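Print this page | Email this page

ENVM 383: Household Waste Policy and Practice
Course handout, Unit 4: Container deposit schemes and kerbside sorting

Unit coordinator: Renzo Melis

This handout accompanies the November lectures and should be read before the tutorial. Students are expected to be familiar with the material on extended producer responsibility from Unit 3.

4.1 Two ways of recovering a container

Beverage containers leave the household by one of two formal routes. Under a kerbside system, the householder places the container in a commingled bin, which is emptied by a council contractor and sorted mechanically at a materials recovery facility. Under a container deposit scheme, a small sum is added to the purchase price and refunded when the container is presented at a depot or reverse vending machine.

The two systems differ chiefly in where the labour of sorting falls. A kerbside system asks little of the householder and a great deal of the facility. A deposit scheme moves the first sort to the point of return, and the resulting stream is cleaner and of higher value. Most jurisdictions now operate both, and the interaction between them is a recurring difficulty in contract design.
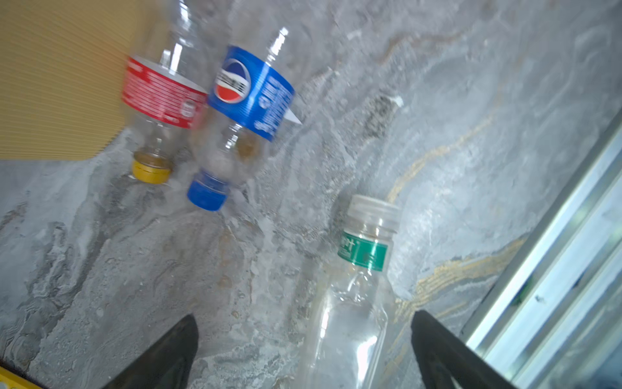
Figure 4.1. Empty clear plastic beverage bottles.

4.2 Polymer types and the problem of mixed components

Clear beverage bottles are commonly made of polyethylene terephthalate (PET, code 1). Screw caps are generally polyethylene or polypropylene, and sleeves and labels may be of a further material again. At the reprocessor, bottles are ground to flake and passed through a water bath. PET sinks, while polyethylene and polypropylene float - a simple separation, but one that depends on the absence of fillers and heavy inks.

Advice to householders on caps has changed more than once. Small loose caps tend to fall through the screens at a facility and are lost with the glass fines. Some councils accept caps left on; others ask that they be removed and collected separately. Students should check the current guidance of their own council before the tutorial.

4.3 Contamination at the source

Contamination is any item placed in a stream that cannot be recovered from it. It includes bagged recyclables, soft plastics, food residue, textiles and nappies. The survey used in this unit is the Fullden kerbside audit, in which the contents of 1203 household bins were inspected by hand over one collection cycle. Of these, 59 were rejected outright. The remainder were graded on a four-point scale, reproduced in the unit reader.

Two points of method deserve attention. The audit recorded items by count, and a later study in Ploltico recorded them by mass - the results cannot be compared directly. The audit also took place in a single season, and garden waste is likely to be under-represented.
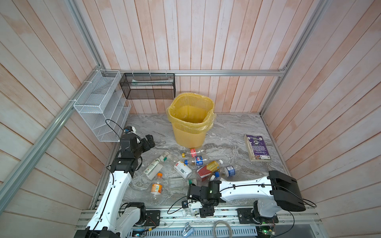
4.4 Depot design and access

Return rates depend heavily on distance, opening hours and queue length. The Bralletti depot, examined in the second lecture, extended its closing time to 7 pm and added a drive-through lane. Residents without a car were not well served by either change. Consider what provision a scheme should make for tenants in flats, for older people and for community groups that collect on behalf of others. 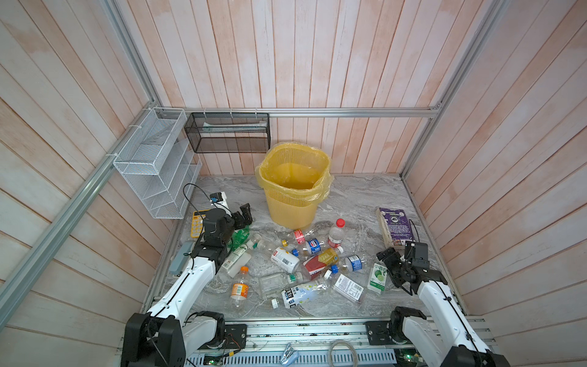

4.5 Tutorial preparation

Read Chapter 2 of the unit reader and the Dal Bello case study. Prepare a one-page brief advising a regional council whether to renew its kerbside contract in its present form. The brief is worth 40 marks and must be submitted through the unit site before the tutorial begins. Late work is subject to the faculty policy on extensions.

Last updated: November

Contact the unit office | Copyright and disclaimer | Back to top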